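4.2 Equipment planning and budget

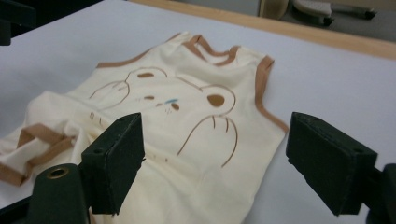 Figure 3. Baby garment with brown binding on a white tabletop, two-finger gripper at the bottom.

Costs were worked out per station, not per arm. A station is a table, a gripper, a mount, lighting and a share of the storage. Small knitwear was taken as the base case (Fig. 3) - soft, folds over itself, pale cloth on a pale top. If the kit can't be justified for this class of item it is hard to justify for towels, which are easier and already done by hand at little cost.

Two quotes were obtained, from Steritz and from Claeys. Steritz cheaper up front, but finger pads sold only in packs of 25 and the mount is extra. Claeys includes the mount and a first set of pads. Delivery for both was given as "from June", no firm date. Prices held until Fri 19 July, after which both firms will requote.

Pads are the item most often left out of budgets of this sort. At the Castine site we allowed around 100 pads per year and put them under running costs. Spare fingers seperately. Table tops were not costed, existing ones are kept - though a darker top may be needed for cream and white items, see 4.4, and a small sum is set aside for it.

Staff time: 5 days per station for set-up and training, charged to the Olis budget line. Repairs not included in either quote. A service contract was priced but looked poor value for fewer than 2 stations, so the plan assumes in-house repair in the first year and a review before any futher order is placed.

Leasing was considered only briefly. Neither firm leases the gripper without the arm, and the arms are already owned. Resale value set to zero throughout.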